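Looking after wooden tables and worktops this winter

The heating has gone on in most of the flats at Ritden, and with it come the usual questions about wood. Tables that sat happily all summer start to creak, lids stop fitting, and the leaf of an extending table that slid in without trouble in June has to be pushed. Most of this is normal. Wood takes up moisture from damp air and gives it back when the air is dry, and it changes size a little as it does so, mostly across the grain and hardly at all along it.

We ran a piece on oiling two winters ago and several readers have asked for it again. It has been rewritten here, with a longer part on cleaning and a new one on knife marks, and the old advice about vinegar has been taken out.

Find out what finish you have

Before doing anything else, work out whether your table is oiled, waxed or varnished. Put a drop of water somewhere that doesn't show, such as the underside of the overhang, and leave it for 13 minutes. If the drop sits up in a bead and wipes off without a trace, the surface is most likely varnished or lacquered. If it leaves a darker patch that fades as it dries, it is oiled, or it was once. A pale mark usually means wax.

This matters more than the kind of timber. Oil put on top of varnish does not soak in. It stays sticky, picks up crumbs and dust, and has to be taken off again with white spirit. Every winter someone brings a tabletop to the Hudec Street workshop in that state.

Everyday cleaning

A soft cloth wrung out in warm water with a very small amount of washing-up liquid is enough for nearly everything. Wipe along the grain, then go over it with a second cloth that is only just damp, then dry it. Don't leave a wet cloth lying on the wood while you do something else.

Spray polishes with silicone in them give a quick shine and cause trouble later, as new finish will not stick where the silicone has been. Bicarbonate paste is fine on a stubborn ring but will dull a gloss varnish, so try it underneath first. Vinegar was recommended in the earlier piece. Used often, it takes the life out of an oiled finish, and plain soapy water cleans just as well.
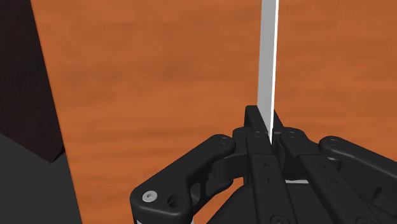
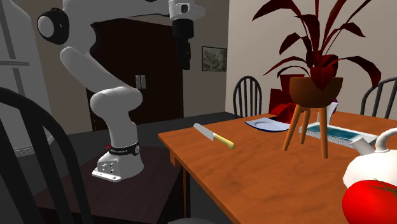
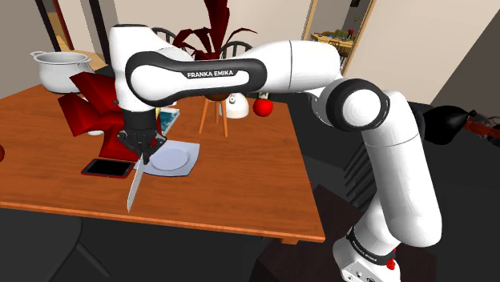 Knife marks make up a large share of the letters we get on this subject. Most come from the five minutes before a meal, when a loaf or a lemon gets cut straight on the table and the board stays in the cupboard. Points do more harm than edges. A long blade carried with its tip down, like the one at the front of the dining table in the last picture, will leave a small deep nick if it is set down carelessly, and a nick across the grain is much harder to hide than a shallow scratch running with it. Keep a board out on the table if there is room for one.

For a shallow scratch in an oiled surface, rub along the grain with fine paper wrapped round a cork block, wipe off the dust and put on a little fresh oil. Sand a wider area than the scratch itself and fade out gently at the edges, or you will be left with a visible dip. A nick can sometimes be raised. Lay a damp cotton cloth over it and touch it with the tip of a warm iron for a few seconds, no longer. The steam swells crushed fibres, though it cannot do anything for fibres that have been cut through. Those need a wax filler stick in a matching colour. Buy one shade darker than you think you want. Don't try the iron on varnish, as it will turn white.

Varnished tables are less forgiving. A light scratch can be made less obvious with a thin coat of clear wax, but a deep one means taking back the whole top or living with it.

Oiling

Choose a dry day and open a window. Clear the table, clean it, and let it dry overnight. Rub it over lightly with 800 grit paper, always with the grain, and wipe away the dust. Pour a small pool of oil in the middle and spread it with a lint-free cloth until the whole surface looks evenly wet. Wait a quarter of an hour and wipe off everything that has not soaked in. People tend to skip this last part or do it badly, and the result is a tacky table.

Do the underside as well if you can reach it. A board sealed on one face only takes in moisture unevenly and may start to cup.

Two thin coats a day apart are better than one thick one. Bandier hard oil is what we use in the workshop, in the clear satin. It is safe to eat from once it has cured, which takes a week or so in a heated room and longer in a cold one. Until then use mats and keep hot dishes off.

Oily cloths can heat up and catch fire by themselves if they are screwed up and put in a bin. Spread them out flat outdoors to dry, or soak them in water and seal them in a tin before throwing them away.

Where the table stands

Keep at least a hand's width between a wooden table and a radiator, and more if you can spare it. If one end has to be near the heat, turn the table round halfway through the winter. Small cracks that open at the ends of boards in January often close by May, so leave them unfilled until you have seen what they do. Filler pushed into a winter crack has nowhere to go when the wood swells again.

Workshop times and supplies

The Ferkisix hardware counter has the fine papers, cork blocks and filler sticks in stock, and will cut down a large sheet if you only want part of it. Bandier oil is kept behind the till, so ask for it.

The Hudec Street workshop is open for table repairs on Monday evenings through November. Loose leaves and small tops can be left inside the side door with your name and flat number taped underneath. For anything larger, ring extension 977 first so that the bench can be cleared.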